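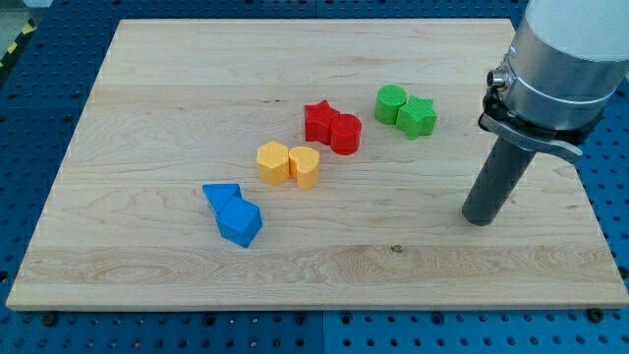
Bench rules, August edition

Quick one this month, written between two test runs, so forgive the shorthand. The bench rules got rewritten. Version 3. The old sheet is still taped up in a couple of places and it's wrong in at least one line that matters (speed, see further down), so if you spot it, pull it off the wall and bin it. New one is in the shared folder under Tultance / cells / rules and there's a paper copy in every cell binder.

What follows is the short version plus the why where people asked. Read the real thing before your next booking please. It's two pages. You've read longer cereal boxes.

Before you power anything

Walk the cell. All the way round, not just the side you came in on. Looking for cables on the floor, tools left on the table, bags, coffee, jackets over the fence. The hazard striping is a line. Your chair does not live on it.

E-stop check at the start of every booking. Press it, see the arm drop out, reset, sign the sheet. Yes even if the group before you did it twenty minutes ago. Two blank rows on the Koltov cell log last month and we had to treat the whole day as unchecked, which meant going back through everybody's runs. Tedious for all concerned.

Pendant goes with the person who is watching the arm. Not on the desk, not on the keyboard person's lap. In the hand.

Fixing the work surface

Biggest change in this version. Anything the robot works on top of gets bolted through to the table. Boards, trays, plates, jigs. Clamps are OK for a dry setup with the arm off, and that's the end of what clamps are OK for. Double sided tape is not a fixture. We've had this conversation.

Minimum two fasteners along the front edge for a board, more if it's long or if you're pushing sideways on it. Low heads. If a bolt stands proud, it goes in the collision model, and if you can't be bothered to model it then use a shorter bolt. Spare ones are in the drawer under the Hesau bench, sorted by length until somebody unsorts them.

Mark where the board sat. Pencil line on masking tape is fine, hole row and column written down is better. Half the "the policy got worse overnight" tickets are a board that moved one hole over.

And check the surface is flat after bolting. Wood moves in summer. Straightedge across both diagonals, write the number down, get on with your day.

Objects and layouts

Mostly for the people running the block tasks but the rest of you should skim it.

Every object set has a list. The list says shape, color, and a reference photo. If a piece is chipped or has gone shiny on the grip faces, take it out of the set and put the replacement in, and log that you did. Don't mix a new piece in quietly. It behaves different under the tool and somebody spends an afternoon chasing it.

Color names: use the ones on the list. Red, yellow, blue, green. Not crimson, not lime. Same with shapes, it's "star" and "heart" and "cylinder", not "round one". Instructions get read by people who weren't in the room and by scripts that are even less forgiving than people.

Define your goal before the run and write it in one sentence somebody else could check. "Blocks sorted" is no good. "Each block touching the other block of its color" is good, you can look at the board and say yes or no. Same goes for "close together", "in a line", "neat". If two people at the bench would argue over it, rewrite it. And decide ahead of time what counts when the pieces touch at a corner only. We say touching is touching. You can pick something stricter, just put it in the notes before the first run and not after the fortieth.

End of episode: arm to the park pose, THEN the overhead snapshot, THEN reset. In that order. We keep finding snapshots with the tool parked over the one block you need to see.

Resets by hand: motion disabled, pendant operator says "clear", hands go in. Hands come out, person says "out", motion enabled. Out loud. Feels silly for one morning and then it doesn't.

Speed

OK so the line that was wrong. Old sheet had the tabletop limit written without units and at least one group took it as a percentage. It is 130 millimeters per second at the tool tip for any work at board height with a person inside the striping. Not percent. Millimeters per second. With everyone outside the line and the gate shut you can go up to whatever your risk assessment says, and if you don't have a risk assessment then the answer is 130 there too.

This is our house figure, by the way. It doesn't stand in for the standard or for what the arm's manual tells you. Where the manual is stricter the manual wins. Where you're not sure which one is stricter, ask before, we really don't mind.

Soft floor: set a minimum tool height over the board and leave it on. Tool tips scrape wood, wood makes splinters, splinters end up under blocks, and now your flat board isn't. If your task needs contact with the surface (some of the pushing ones do get very near it), use the low stiffness setting and say so in the log.

Tools on the wrist

Any tool change means a new payload entry. Mass and center of gravity. Even for a plain stick type tool that "weighs nothing". The arm's collision detection works off those numbers and if they're wrong it either trips all day or doesn't trip when it should. Second one is the one that keeps me awake.

Clamp levers closed and checked by a second person. Tug test, twist test, initials in the box. Connector caps on when nothing is plugged in. Cable slack looked at in the furthest pose and not only in home.

Recalibrate after a change. It's a few minutes. The script now refuses to start if the tool ID and the calibration date don't match up, so you'll be doing it regardless.

Logging

Every run gets a log, failed ones too. ESPECIALLY failed ones. We went through 54 episodes from the Lumbao bookings to tune the new template and the most useful ones by a long way were the ugly ones, where a block tipped or the arm stalled and somebody wrote a plain sentence on what they saw. "Stalled, pushed star into cylinder, cylinder stayed up" is a perfect note. "Fail" is not a note.

Fields that are now required: object set, board position, tool ID, goal sentence, who had the pendant, anything out of the ordinary. Fields that are gone: mood rating (sorry to whoever liked it), room temperature, the free text box that everyone put a full stop in.

Do not delete episodes. Flag them. If you think a run is junk, flag it junk and say why, and it stays out of training but stays on disk. Deleting makes the success rate look nicer than it was and then we report a number that isnt true.

Long unattended jobs

Still allowed, overnight included, with conditions. Gate closed and interlocked. Layout that can't roll off the table. Watchdog on. Phone number on the door that somebody will pick up. Maximum 2000 cycles before a person has to physically look at the fasteners and sign, no matter how well it's going. Bolts back out with vibration. Slowly, and then not slowly.

If the watchdog stops the job at night, the job stays stopped. No remote restart, no matter how good the webcam is. Someone has to walk the cell first. This was already the rule in version 2, it's now in bold.

Things people asked

Does this cover the small desktop arms? Yes, all of it except the gate bit. Striping on the bench top instead of the floor.

Can visitors go inside the line? With the arm powered off, yes. Powered, no. Doesn't matter who they are or how senior.

Can I use my own objects? Sure, make a list for them first. Nothing glass, nothing with liquid in, nothing heavier than the tool's rating. Food is a separate form, don't ask.

Do I have to redo my training? If you did the induction on version 2, no, just read the new sheet and sign the back page. If you did it on version 1, yes, and also how.

Who checks any of this? We'll be doing walk-rounds, unannounced, mostly mornings. Nobody's getting shouted at. First time you get a note on the booking, second time the booking waits until it's fixed.

Dates and housekeeping

New sheet applies from the first booking of next month, both sites. Sign-off pages due back before then or your badge won't open the cell door, and I can't override that from here so please don't ring me at 7 am about it. The Hesau bench is closed for a couple days while the table gets re-leveled, bookings have been moved over to Koltov where there was room. Check yours, a few landed on differnt slots.

Comments on the sheet go in the tracker under "bench rules v3", not in chat where they get lost. Wording fixes welcome. If you want a limit changed, bring data.

Missing hex keys, again. The 5 mm from the Koltov drawer. If it's in your pocket put it back.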